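Notebook, handheld gripper work
Saturday, started 9:40
2 comments · 1 share

Continuing from the marker dropout problem. Themis reran the tracking on the July batch overnight with the new cube detector. The old detector only looked for the largest face and threw the rest away. The new one solves for the cube pose from every face it can find, weighted by apparent area. Left hand improved a lot. Right hand improved less, and I want to know why before we collect more.

What I think is going on: when the operator turns the right wrist inward, two faces are seen at nearly the same steep angle, and the solver flips between two poses that both reproject well. The flip lasts a few frames, then it recovers. In the gripper trajectory it shows up as a jump in orientation with almost no jump in position, so the position-based outlier filter passes it. Orestis pointed at this weeks ago and I filed it under calibration. Should have looked harder.

Plan for today:
- Record vacuum episodes on the green floor, head camera plus both grippers.
- Same operator for all of it, to keep arm length and head tilt out of the comparison.
- Run both detectors on the same recordings. No tuning in between.
- Hand-label flips in the right-hand track only.

Why the vacuum: the hose is the part of the task set where the policy does worst. The wand is rigid and easy to represent. The hose takes a different shape every time, and the hands have to move around it, so wrist angles spread much wider than in the tabletop tasks. If the tracker holds up on this it should hold up on the rest. The power cord is a second deformable in the same task, and we have never scored it separately. Évan wants to. I would leave it for later.

10:15. Checked the cube-to-finger transform on both grippers before starting. Left within tolerance. Right was off by 2 mm along the finger axis, which is more than I like. Re-seated the cube, tightened, measured again, fine. This does not explain the flips, since a constant offset cannot produce a jump, but it would have biased every right-hand grasp point in the July batch. Themis to check whether the offset is visible there. If it is constant we can correct it in software and keep the data.

10:40. Starting pose. We settled on standing, looking down, both grippers held out ahead with the fingers pointing away from the body. All marker cubes have to be in view before the episode counts as begun. In this pose the head camera looks nearly straight down, so a good part of the view is the operator's own shirt, trousers and shoes. Silvia asked whether we should mask the body out. I said no for now. At deployment the robot's own chassis fills that same region, and I would like to see first whether the policy learns to ignore it from the data. Masking is an ablation, to be run once and written down, not a default.

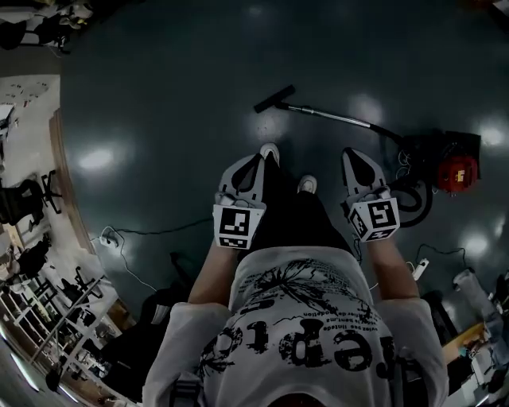 The other concern with this floor is glare. It is glossy, and the overhead lights come back as bright round spots that slide around as the head moves. A spot next to a white cube lowers the local contrast at the cube's border, and the adaptive threshold then eats into the outer edge of the marker. I tried fixed exposure, one step lower than auto. Marker edges are cleaner. Black objects lose detail, the floor nozzle and the hose especially, and those are what the policy has to find. Kept auto exposure for the main set and put the fixed-exposure runs in a separate folder. Do not merge them.

11:30. First block done, 21 episodes. One discarded at the time of recording: the operator walked before the start signal. Nothing else thrown out yet.

Results on the first block, right hand, hand-labeled by me and checked by Nicanor:
- Old detector: flips in most episodes, usually during the reach for the wand.
- New detector, all faces: fewer, and shorter. Still present.
- New detector plus a temporal prior on orientation: none that either of us could find.

The temporal prior is simple. When two candidate poses have similar reprojection error, take the one closer to the last accepted orientation, provided the gap since the last good frame is under 150 ms. Beyond that the prior is switched off and the track is marked uncertain until a face is seen squarely again. I picked the limit by eye from the speed plots. It needs a proper sweep. Too long and we will lock onto a wrong pose after an occlusion and stay there, which is worse than a flip because it looks smooth.

Orestis disagrees with the whole approach. His view is that the cube should carry more texture on the side faces and that the fix belongs in hardware. He may be right for the next revision. We have the current grippers and a deadline, so the prior goes in.

14:05. Second block. Same setup, vacuum moved to a new start position between episodes, hose dropped without arranging it. The operator reported the right gripper feels nose-heavy after an hour. Noted the same complaint in June. Grip strap could go further back.

Disk: the recorder on the Oka machine stalled once while flushing. Timestamps on head and gripper streams still line up after the stall, checked at both ends of the file. I am keeping the episode but flagging it.

Target is still 200 episodes for this task before training anything. At the current pace that is several more sessions. I would rather stop early and train on a small clean set to see if the hose grasp moves at all. Will raise it with Silvia.

Open items:
- Sweep the prior time limit (me)
- Right-hand offset in the July batch (Themis)
- Fixed vs. auto exposure, policy-level comparison, after training (Nicanor)
- Body mask ablation, unassigned
- Grip strap position (Orestis)

Stopped 16:20. Batteries on charge.

Comments (2)

Themis Michailidis: Offset is there in July and looks constant from the first file on. Correcting in software.

Évan Chauvin: Please keep the cord visible in the start pose even if we don't score it yet.

Back to top | Endulgate group notebook | Contact: Silvia Říha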